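Running a pick-and-place demo on open day - quick notes

Wrote this up for whoever gets the arm table next time. Sunita Zamora ran it with me at the Mirnus open day, July 2020, and most of the good bits are hers. Assumes you already know how to jog the arm and where the stop button is.

What to bring

Arm, gripper, wrist camera, spare pads. A screen big enough for the back row. Fruit - lemons best, buy more than you think. 2 extension cords. Tape for the floor line. Cloth.

Step 1. Floor line first

Before anything gets powered. Tape it 600 mm past full reach, all the way round, then walk it yourself with the arm streched out at slow speed. Kids will lean over it. One person on the line the whole time, no phone.

Step 2. Set the grip

Start low on force and come up a little at a time until the fruit stays put when you tug it. Write the number on tape and stick it to the table. We lost the Dostari profile halfway through the morning and had to do it all over again, people watching.

Step 3. Teach the grasp

Stem end up, pads on the two sides, then close. Keep the fingers down on the fat part and leave the tip clear - if you squeeze up near the taper it wants to slide. Put the wrist view on the big screen while you do this. People at the back can't see the table but they can see a lemon between two black pads with the green nub poking up.

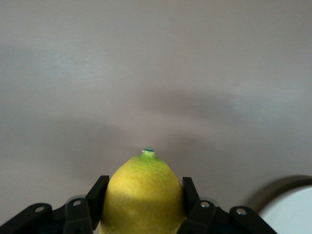
Step 4. Dry run

3 full cycles, no audience. Pick, lift, over, down, open. If it drops one go back to step 2, don't fiddle with the path. Riet Hermans likes to do hers with the room lights as they'll be on the day. Do that too, our blinds were shut for the test and open for the show and the detection went funny.

Step 5. Talking

Keep it short. Say what it's going to do, then let it do it. Let a visitor choose wich lemon goes next - never let them place it by hand while the arm is live. Pause, place, step back, resume.

Packing up

Wipe the pads, juice gets sticky fast. Park the arm, power off, then tape up last. Save the profile under the date and copy it to the Adugna folder.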